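4.2 Weekly rituals and the second screen

In the previous section we looked at how long the households in our sample kept watching once a season was past its opening weeks. We now turn to something that came up again and again in the interviews, and that we had frankly not planned to study at all, namely the little habits that grow up around a competition show when it airs on the same evening every week. Kovalchuk, in her earlier work on quiz nights in Roltside, called these habits "the furniture of the evening," and we have found it a very useful phrase, because our participants talked about them in just that way, as things that were simply there.

The program we followed, Bekia, aired on Wednesday evenings and ran for 15 episodes. Contestants were sent home by a mix of jury points and audience votes, and the voting window stayed open for 24 hours after each broadcast. We spoke with people in 60 households, most of them in Roltside and the rest in the smaller town of Husa, and we asked each household to keep a diary of what they did before, during and after the show. Some of the diaries were wonderfully full (one ran on into the margins and then onto the back of an electric bill!), while others were little more than a tick and a time. 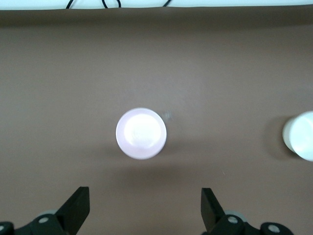
Figure 5. Brown tabletop with black cables at its far edge.

What the diaries share is a strong sense of preparation. Families ate early, moved chairs, charged phones and agreed on who would be allowed to talk during the jury comments. In Husa, several neighbors gathered in one living room and kept a running score of their own, which they compared with the official one at the end of the night and argued over, very happily, for a good while afterward. A grandmother in that group told us she had no great interest in the singing and came for the arguing, and we suspect she speaks for a fair number of viewers whom the ratings count as music fans.

The second screen matters here too, though in a gentler way than we expected going in. Earlier studies have tended to treat the phone as a rival to the television, something that pulls the eye away at the dull moments. Our viewers did pick up their phones at the dull moments, of course, but they mostly used them to write to other people who were watching the same dull moment, and then they read the replies aloud to the room. Sampaio's notes from the February visits are especially rich on this point, and we have drawn on them heavily.

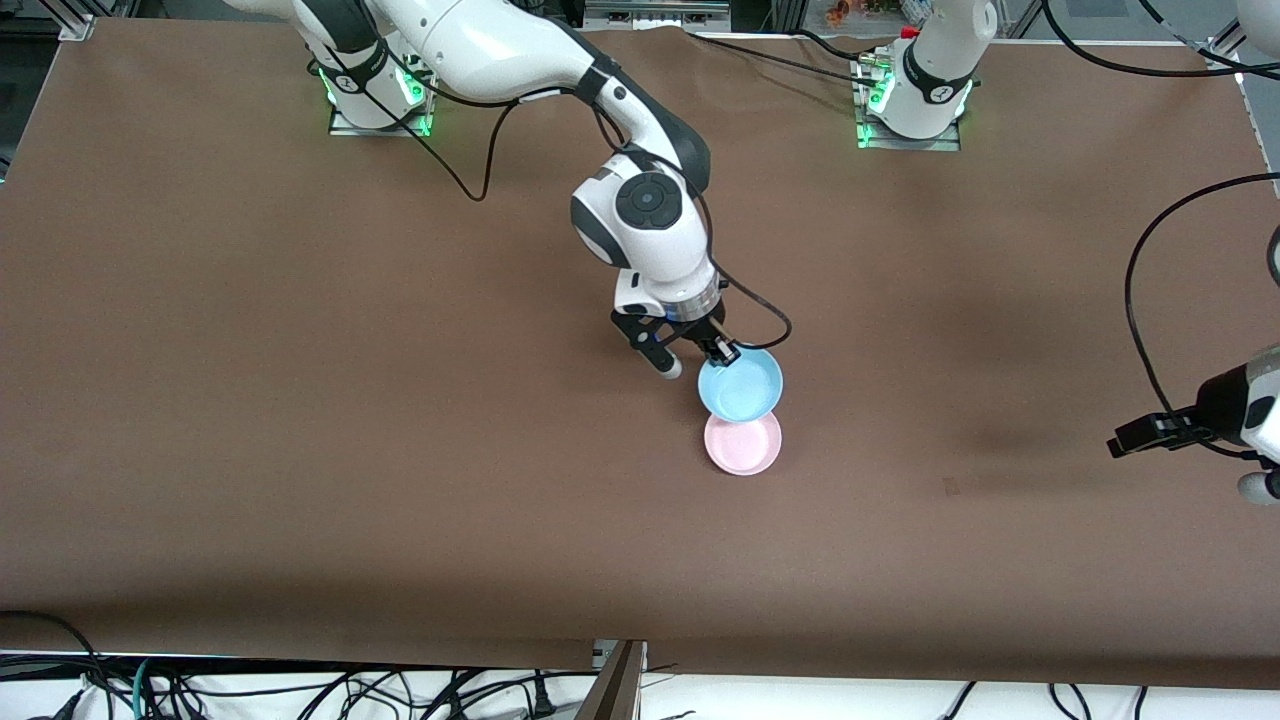 Did viewers who voted stay with the show longer than viewers who did not?
Voters missed fewer episodes on the whole, but the closest tie we found was with watching in company, and people who watched with others were also the ones most likely to vote.

We would like to be careful with that last finding. The diaries were kept by willing people, and willing people are perhaps more likely to invite a neighbor over in the first place. It is also true that the contestant Zinchenko, a local favorite by any measure, stayed in the competition until the final, and many households in Roltside said they would have stopped watching if she had gone home sooner. We return to the pull of the local contestant in Section 5, where we compare the Roltside diaries with those from Husa, a town that had no one of its own to cheer for and kept watching all the same.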